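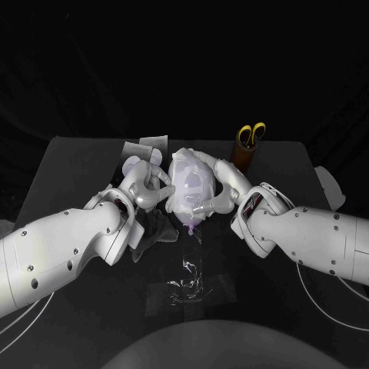 Zalesstead to Move Plastic Bag and Film Recycling to Drop-Off Sites in December

The Zalesstead Department of Public Works will stop accepting plastic bags, wrap and other soft film in curbside recycling carts beginning in December. Residents will instead be asked to bring the material to one of 2 drop-off sites, the Klinhom Street transfer station and the parking lot of the Cloten Branch Library.

The change was approved by the City Council at its regular evening meeting, following a public comment period that drew 1,103 written responses. It applies to all single-family homes and to apartment buildings served by city carts. Buildings that contract with a private hauler are not affected and should follow the instructions of their own provider.

According to the department's report to the Council, soft plastic is the leading cause of unplanned stoppages at the Jalluvon sorting facility, where the city's recycling is processed under a regional agreement. Bags and wrap catch on the rotating screens that separate paper from containers, and the line must be shut down while crews cut the material away by hand. The report states that the facility has notified all member cities that loads containing large amounts of film may be turned back at the gate and charged at the landfill rate.

Under the new rules, the following items should no longer be placed in the cart: grocery and produce bags, bread bags, dry cleaning covers, bubble wrap, air pillows used in shipping, and the outer wrap from paper towels and bottled water. All of these will be accepted at the drop-off sites if they are clean, dry and empty. Air pillows must be flattened before they are placed in the bin. Chip bags, frozen food bags, pet food bags and any film with a foil lining will not be accepted at either site and should go in the trash.

Recycling must also be placed loose in the cart. Residents who now collect cans and bottles in a tied bag are asked to empty the bag into the cart and keep it for another use.
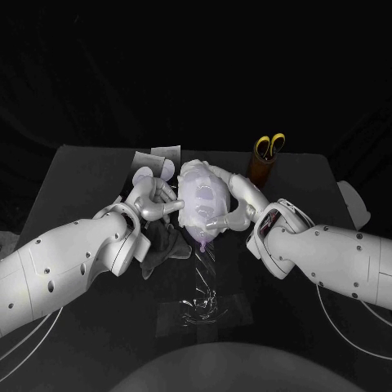 Several residents who wrote to the Council objected to the distance involved. The Hillside Tenants Association asked why a household without a car should be expected to carry plastic across town, and requested a third site near the north end bus terminal. The department replied in its report that a third site will be considered after the first year, once collection volumes are known. Both of the approved locations are on existing bus routes.

The Klinhom Street site will be open during the transfer station's normal hours, from 7 a.m. to 4 p.m. The library bins will be available whenever the parking lot is open. Neither site will charge a fee, and proof of address will not be required. Commercial quantities will be turned away from the library lot. Businesses may bring film to Klinhom Street after obtaining a free permit from the department's front office.

Enforcement will begin with notices. During the first 10 weeks, carts found to contain soft plastic will be emptied as usual and tagged with a printed reminder. After that period, a cart with visible bags or wrap will be left at the curb with a tag explaining the problem, and will be collected on the next scheduled pickup once the items have been removed. The Council declined to adopt a proposed fine and directed the department to report back on tagged carts before any penalty is discussed again.

The cost of the program will be met from the existing solid waste budget. Savings from avoided landfill charges are expected to cover the purchase of the bins and the additional hauling, and monthly service rates will not change.
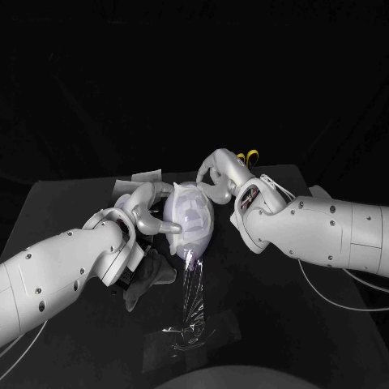

Written comments in support of the change came largely from residents who already sort their film at home. A Garfield Avenue household wrote that it had been putting bread bags in the cart for years in good faith, and that a clear list mailed to every address would have been welcome long before now. The department has agreed to mail a one-page guide with the next utility bill. The guide will be printed in English and Spanish, and large-print copies may be picked up at any branch library.

Schools within the city limits will follow the same rules. Custodial staff will receive separate instructions on liners, which must be kept out of recycling containers at all school buildings. The department will also update the signs on public recycling bins in parks and at the civic center.

No change is planned for the collection of rigid plastics. Bottles, jugs, tubs and jars will continue to be accepted in the cart, with caps on. Collection days and cart sizes will remain the same.

Questions may be directed to the Department of Public Works during business hours. Residents in need of help reaching a drop-off site because of age or disability may ask to be placed on a list for quarterly pickup at the door.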